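Plellcombe weighs a second robot arm before the first has earned its keep

September 2023

The Plellcombe food bench, the shared test kitchen and packing room on the old rail spur, wants to buy another robot arm. It already has one. Whether it needs 2 is a question the equipment plan circulated to tenants this month does not spend much time on.

The plan runs to a few pages and asks for the purchase to be approved before January, when the current supplier quote lapses. The price given for the arm itself is $3,832. Another $2,893 is set down under "fixtures and setup," a heading that is not broken out any further. Readers who want to know how much of that is brackets and how much is somebody's time will have to ask.

The arm would be a Kerna, the same make as the one on the bench now, and it would do the same job: moving small amounts of dry material from one container to another. Tenants who make granola, pet treats, spice blends and planting mixes all have some version of this task, and all of them dislike doing it by hand. A portion goes from a bowl to a dish, the dish goes on a scale, the number gets written down, and then it starts over.

That part of the case is easy to accept. Portioning is dull, it is hard on the wrists, and a person who has done it for three hours is not as careful as a person who has done it for ten minutes. The harder part is the claim, made twice in the plan, that a second arm would "double throughput." Doubling requires that the first arm be busy. The booking sheet pinned by the door tells a different story, with long blank stretches in the afternoons and whole mornings when the only name on it belongs to the person who maintains it.

Kolbrún Brynjólfsdóttir wrote the plan and has been the arm's main defender since it arrived. She says the blank stretches are misleading. Tenants don't book because they expect it to be tied up, she argues, and they expect it to be tied up because every change of material means a long reset. With a pair of arms, one could stay set up for coarse material and the other for fine, and the resets would mostly go away.

It is a reasonable theory. It could also be tested for free, by setting aside certain mornings for coarse work and certain mornings for fine work and seeing whether the sheet fills up. The plan doesn't mention that option. Asked why, Brynjólfsdóttir said a schedule like that had been talked over informally and that tenants with short-notice orders didn't care for it.

Then there is the matter of how well the current arm does the work. The plan attaches a summary of trial results, worked up in Stata by Gatchalian, the consulting shop that also recommended the first purchase. The summary is tidy. It gives an average transfer weight and a spread around it, and the spread looks fine for planting mix and rather wide for anything sold by the ounce. What it leaves out is how many attempts were thrown away before averaging. A line at the bottom says that "incomplete transfers" were excluded, without saying what made a transfer incomplete or how often it came up.

Anyone who has stood at the bench will have a guess. Dry granules clump. They stick to the side of a bowl and to each other, and they land where they weren't meant to. A person makes up for all this without thinking, tapping the bowl or going back for the piece that got away. A machine does it only if someone has spent the hours teaching it to, and those hours are nowhere in the budget either. Nor is training for tenants, although the plan says staff time will be "absorbed."

None of this is unusual. Small shared shops buy equipment this way all the time, with a firm price on the machine and a shrug for everything that surrounds it. The first arm went through on much the same paperwork. Its cost was covered by a grant that also paid for the table, and its first months went mostly to finding out which containers worked with it. Tall jars didn't. Thin plastic cups didn't. The bench ended up with a short list of approved bowls and dishes, taped inside a cupboard, and tenants who want to use something else are told to ask first.

A second arm would come without a grant. The money would be drawn from the reserve that tenants pay into monthly, the same one that is supposed to replace the walk-in cooler's compressor. The plan calls the reserve "healthy." It doesn't give a balance, or say what the cooler will cost, and the two requests have never been put side by side on one page.

There's a cheaper item on the list that gets almost no attention, a better scale that would log weights on its own. Several tenants have asked for one. It would help whether the portioning is done by an arm or by hand, and it would produce the kind of record that could settle the argument about the arm. It has been put off to the following year. 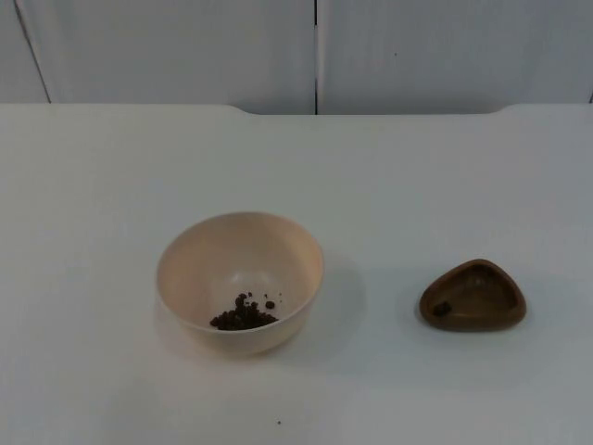
The work under discussion is on that scale: a small heap of dark granules in a round cream bowl, and one dark lump in a brown three-cornered dish. It's fair to ask how many such lumps it takes to pay back $3,832.

One tenant who read the plan said that was the wrong sum to be doing. The arm doesn't have to beat a person on speed, the tenant argued in a written comment, it only has to keep going while the person labels bags or answers the phone, and a slow machine that frees up a pair of hands is still worth having. The same comment went on to say that the setup figure was "a number with a coat thrown over it" and that no vote should be held until it was itemized.

Brynjólfsdóttir says she will itemize it. She also agreed to ask Gatchalian for the full trial log, including the excluded runs, though she warned that the consultants may charge for preparing it. Pressed on whether the bench should have to pay to see results from trials held in its own room, she said she would raise that with them too.

She was less willing to move on timing. Letting the quote lapse could mean a higher price in the new year, she said, and the supplier has not promised to hold it. The supplier has not said the price will go up, either. Quotes expire because somebody prints a date on them, and a shop that has lived with one half-booked arm for this long can probably live with it for another season.

Renting was looked at briefly. According to the plan, the terms on offer had a minimum period longer than the bench wanted, and the idea was dropped in a single sentence. Buying used gets no sentence at all. A maintenance contract is listed as optional, with the cost "to be confirmed," and the existing arm doesn't have one.

Tenants can send written comments on the plan until the end of the month, using the box by the sign-in desk or the bench's general email address. Copies of the plan are on the shelf under the booking sheet. The trial summary is stapled to the back, and the setup breakdown will be added when it's ready. A vote will be scheduled after that.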